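3.2 Drinking vessels away from the kitchen

Cups were the objects most often found outside the room where they are stored. Across the 42 homes in the Nimstead survey we recorded 386 drinking vessels in bedrooms, living rooms and hallways. Residents were asked to leave things as they were, and Kamolrat and Noiphan noted the surface each cup was on, whether it was upright or on its side, and what it was made of.

Soft surfaces make up a larger share than we expected. Quilts, cushions and cloth-covered tables all turned up, and a cup set down on any of them is easily tipped by a fold in the fabric or by someone sitting nearby. Figure 4 shows one of the bedroom groups. A tall blue and black cup is upright, and the others near it, among them a pale green one, a pink one and a white paper one, are lying down. 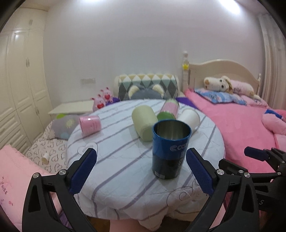
Residents gave different accounts of how such groups build up. In 14 homes the person interviewed said that cups were carried back to the kitchen only when the cupboard ran low. In 11 homes one family member did a round of the rooms, usually in the evening, and the rest left it to them. A mother of two told Onsri that she no longer went looking for cups during the week — "they come back when they come back."

Mixed groups took longer to clear than groups of one kind. Paper cups go in the trash, plastic ones in the dishwasher, and steel-lined ones are often washed by hand, so a person picking up has to sort while carrying. Most people stacked what would stack and made a second trip for the tall cups. Cups on their sides were picked up by the rim or by the body, depending on which way the opening faced. We coded that direction for every cup lying down, taking the near edge of the surface as the reference (Figure 4, second view).

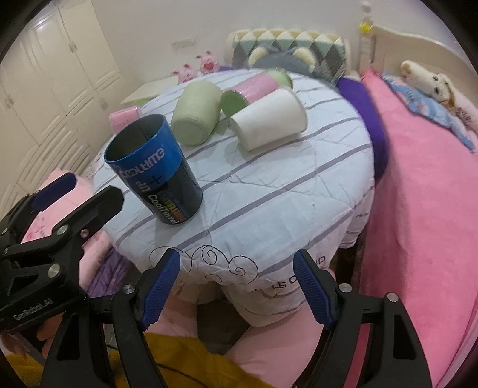 3.3 Bedding and cushions

Cushions were recorded in the same way, with one change. A cushion leaning on another was coded as placed, and a cushion on the floor as displaced, whatever the resident said about it. Swanepoel coded all of the bedrooms and Chaiyaporn checked a part of them again in May.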